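4.2 Checking the two-arm tabletop scene in simulation

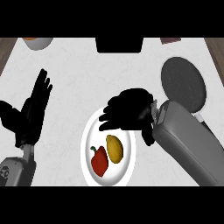 Bellonov Manipulation Products – User Documentation

Run this check before loading any task of your own. The view shows the marble-effect table with both hands over it, a pepper and a lemon on the plate and the pan beyond the right forearm. The layout is supplied with the Biler scene pack and needs no extra licence.

1. Start the simulator and open the Biler scene pack from the Scenes menu.
2. Select scene 112 and wait until the status bar reads Ready. The first load takes roughly 9 minutes on a standard workstation.
3. Set the camera to Operator. The forearms should enter from the near side of the table, one at each corner.
4. Open the left hand fully, using the slider marked Grip L. The fingers should straighten together and point towards the far end of the table.
5. Turn the right hand palm down and bring it over the upper part of the plate. Curl the fingers with Grip R.
6. Press Hold. Both arms keep their position until Release is pressed.
7. Save the pose under a new name. The supplied poses are read-only.

Note: The pan handle runs behind the right forearm in Operator view. Switch to Overhead before planning a reach to it.

Note: Contact logging stops at 2,342 entries per run. Export the log before starting another run if you need to keep it.

CAUTION: Do not send a saved pose to physical arms until the joint limits in section 4.4 have been entered. The simulator will accept poses that the hardware cannot reach safely.

If a hand drifts while Hold is on, reload the scene and repeat from step 3.

Section revised 13 November 2023, E. Sitompul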